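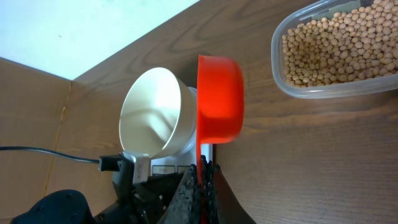 Section 4. Scoop and weigh – table set-up and first run

Read this before you power anything. The scoop and weigh task is the one we run at Rerkville, and most lost points come from a sloppy table, not bad code. Handle goes straight down between the finger pads, bowl of the red cup up and clear of the fingers. Soybeans in the clear tub, off to the side of the arm. Scale in the middle with the white cup on it. Same layout every practice so your saved positions still mean something.

What you need

Arm with gripper, pads on
Kitchen scale, grams
Red cup (scoop), white cup (target)
Tub of dried soybeans, 1000 g to start
Masking tape, pencil
Team laptop with Jimik loaded

Setting up

1. Clamp the arm base. Shake it. If it moves, clamp it again.

2. Tape the corners for the tub and the scale. Pencil the team name on the tape, people keep peeling up the wrong ones.

3. Fill the tub. Level it off by hand.

4. Scale on, white cup on, press tare. Wait for zero. Check it's grams and not ounces!!

5. Run cables away from the cups. Slack at the wrist – but not so much that it loops over the scale.

6. Open Jimik, load the profile called Beaulieu. Do not save over it. Save as your own name first.

7. Gripper open. One person holds the red cup by the handle, other person hits Close. Fingers out of the way.

8. Tug test. Cup shoud not twist. If it does, open, wipe the pads and the handle, go again.

CAUTION: 2 people at the table any time the arm is live. One on the keyboard, one on the stop button. No exceptions, not even for "just a quick test".

First run

9. Speed to slow. Run the scoop path with the tub off the table. Watch the handle end, it swings lower than you think.

10. Tub back on its tape. Run again, one scoop, one dump.

11. Read the scale. Write it in the log with your initials.

12. Repeat until the target is 200 g. Advanced teams go to 300 g.

Note: if the arm leans on the scale even a little the reading is junk. Back off, tare, start over.

Note: beans on the floor get swept up right away. They roll. Do not put them back in the tub.

Note: spare pads are in the Brimetti drawer. Tell Orla Horgan when you take the last pair. Profile problems go to Tamara Didenko, bring the log with you.

Shutting down

13. Arm to home, gripper open, cup out by hand.
14. Power off. Then unplug, in that order.
15. Lid on the tub. Scale off, batterys die fast.

Updated 5/24/20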